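Packing light, or trying to
Posted in October by Marcelle Texier

Quick one tonight, the kettle's on and I've a bag to finish before the early train.

Going to Zeltby again. Third time now and I still can't do it with one bag. Every year I say right, hand luggage only, and every year I'm stood at the station with a rucksack, a tote, another tote inside the tote, and my coat over my arm because I'm boiling.

So. What I've learnt. Not much but here goes.

Start with shoes. Everyone says start with clothes, no. Shoes decide everything. Last year I took boots, trainers and a pair of flat things for evenings, and wore the boots for the whole week, evenings included. Nobody in Zeltby dresses for dinner. There's one proper restaurant and the man who runs it wears a fleece. So boots on feet, trainers in bag, finished.

Then socks. More than you think. The path out to the point is bog from end to end at this time of year and the guest house radiators come on at teatime and go off again at 2 in the morning, I know because I lay there listening to them tick. Socks on a lukewarm radiator do not dry. They go sort of crispy at the toe and stay damp at the heel.

Jumpers: two. One thick, one thin. I did take a cardigan once as well and it spent the week as a pillow.

Coats are where I come unstuck. You want warm, you want waterproof, and the two never seem to come in the same coat unless you've got the money for it, and I haven't. My old waterproof came from a shop called Després that's shut now (it was next to the bank, lovely woman, terrible opening hours) and it's kept going for years with a bit of reproofing stuff and some swearing. Zip sticks. Hood's too big. I'm taking it anyway. Padded thing for under it, or for the boat, where you can't feel your face by the time you're past the harbour wall. 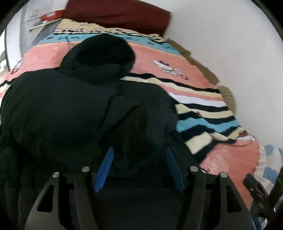
My sister reckons I've got the whole thing backwards, and that you ought to pack the bag the night before, walk round the block with it, come home and take out whatever you were cursing at the corner. She did that before Brimero and got her bag down to almost nothing, she says, and then had to buy a hat when she got there. I pointed out the hat. She said the hat was a souvenir.

I might try the walk though. It's raining now so maybe in a bit.

Rolling versus folding, since somebody always asks. I roll. It doesn't save space, I don't care what the videos say, but you can see what you've got without turfing the lot out on the floor. Folded stuff goes in flat and looks lovely and then you want the one T-shirt at the bottom. Puffy things I don't roll or fold, I sit on them. Then zip quick.

Those squashy bags with the valve, I had a set, they worked once. The second time they let the air back in half way there and the rucksack got fatter on the train. Could hear it going. Binned.

Toiletries, keep it dull. Soap, toothbrush, toothpaste, the cream for my hands. Shampoo in a little jar with the lid taped, after what happened to my book. I still have that book and it still smells of coconut.

Food for the journey is not packing, it doesn't count, it goes in the tote. Cheese sandwich, apple, flask, those Zamel ginger biscuits if the corner shop has them in (it didn't). The buffet car was shut last time and I was stuck on there hours with a packet of mints.

What else. Torch, the lane up from the bus stop has no lights at all. Paper timetable, becuase the phone signal goes after the second tunnel. The bus up from the station is the 86 and it only runs till six, so if the train's late you're walking or ringing the guest house and asking nicely. Plug thing. Plasters. A carrier bag for wet stuff, take 3, they weigh nothing and you'll use every one.

Things I'm leaving behind this year, writing it here so I stick to it: umbrella (pointless, the wind has it inside out before you've crossed the road), hairdryer, second book, the nice scarf, binoculars. Hmm. Maybe not the binoculars. There were seals last year off the slip and I had to keep borrowing a pair off a very patient man in a bobble hat.

Right, binoculars in. Scarf out. Need to find the flask, it's not in teh cupboard and it's not in the car.

Will put up something about the walks when I'm back, if the knee lets me do any.

Last updated: October
Contact | © Marcelle Texier | Back to top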